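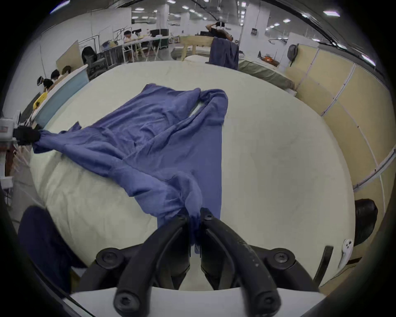
Vol. 15, Issue 24

From: Laiba Rizvi
To: Brumiswood Supper List
Date: Dec 4, 2024
Subject: Re: Where to eat near Uster when the in-laws come?

Hi Daniyal, hi everyone,

I've been meaning to answer this since it came through, and I kept putting it off because I knew I'd go on too long. So get yourself a cup of tea, because I'm going on too long.

Daniyal Awan wrote:
> Hello all, my wife's parents will be with us for a week and a half and
> I would love some help. We're a party of six, one of us doesn't eat
> meat, and my father-in-law likes to be at the table by 5:30. We have
> done Bajwa so many times that they know our order. Is there anywhere
> else on the Uster side of town that isn't too loud? Also, has anyone
> been to Rident since they changed the menu? I heard mixed things.
> Thanks so much, Daniyal

First of all, please don't give up on Bajwa! I know you've eaten your way through it, but have you ever gone for the late breakfast? They do it on weekends until two, and it's almost a different restaurant. The chickpeas come in a little dented pot with a stack of puffy bread, and there's a potato thing with mustard seeds that I have tried to make at home four times now and never gotten right (mine comes out gluey, if anyone has advice). Your vegetarian will be very happy. The back room is much quieter than the front, so ask for it when you call, and ask again when you get there, because they forget.

Now, Rident. We went for my sister's birthday, a party of seven, so close to your size. I'd say the mixed things you heard are fair. The soups are still wonderful, especially the barley one, and the roast chicken for the table is as good as it ever was, with all those crispy onions underneath. But they've dropped the dumplings, which I took personally, and the new noodle dish was so salty that my sister sent hers back, and she is a person who never sends anything back. They replaced it without any fuss and brought her a slice of the plum cake too. The set dinner is $60 for two and you could stretch it to three if somebody fills up on bread like I do. They open at five, so your father-in-law will be fine, and at that hour you'll pretty much have the place to yourselves.

If you feel like a drive, the lunch counter at the old Brumiswood feed store is lovely for a weekday. It seats up to 24, and it fills up fast once the school lets out, so I'd go before noon. Get the egg sandwich. Get the pickles on the side, too, they make them there. I'm told the pie changes every day but I have had apple every single time, and I'm not complaining. Parking is behind the building and there's a step down at the door that's easy to miss, so hold on to the grandparents.

One place I would skip for now is the new grill by the bridge. We waited a long while for a table and the music was so loud we were all pointing at the menu. Maybe it's better early in the evening? If someone has been at 5:30 and could hear themselves think, please write in, I'd like to be wrong, the lamb smelled terrific.

And Daniyal, if all else fails, bring everybody to us one night. I mean it. I make a big pot of lentils and rice most weeks anyway and six more bowls is no trouble. You'd have to bring a couple of folding chairs.

Oh, and before I forget, whoever took home my blue casserole lid after the April potluck, I still have the dish and would love to have the pair of them back together.

Warmly,
Laiba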